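Holztisch ölen, Kurzfassung
Von Yesenia Rengifo

Vorab: keine Raketenwissenschaft. Man braucht Zeit, Lappen, Öl. Gilt für unbehandeltes oder schon mal geöltes Holz. Lack muss vorher komplett runter, dazu schreib ich im Mai was.

Was ihr braucht
Schleifpapier, Körnung 100 und 200
Hartöl, farblos (ich nehm das von Trellia, das von Salazar geht auch, riecht aber strenger)
Baumwolllappen, fusselfrei
Staubsauger mit Bürste

Schleifen
Erst 100er, dann 200er. Immer mit der Maserung, nie quer. Kanten von Hand, sonst sind sie schnell rund. Gründlich absaugen, dann mit leicht feuchtem Tuch drüber und trocknen lassen.

Ölen
Dünn auftragen!! Zu viel Öl klebt noch nach Tagen. 3 Schichten reichen beim Esstisch, beim Regal auch weniger. Nach jeder Schicht den Überschuss abnehmen, trockener Lappen, ohne Druck. Dazwischen trocknen lassen, Angabe auf der Dose beachten. Bei mir waren es 6 Stunden, im kühlen Keller deutlich mehr.

Lappen danach nass machen und draussen ausgebreitet trocknen. Können sich selbst entzünden, kein Witz.

Unterseite nicht vergesen, sonst verzieht sich die Platte.

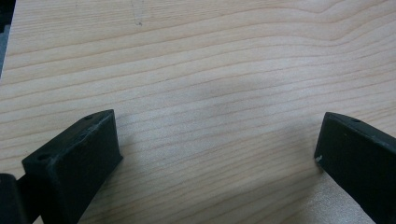

Helles Holz, feine Maserung, matt.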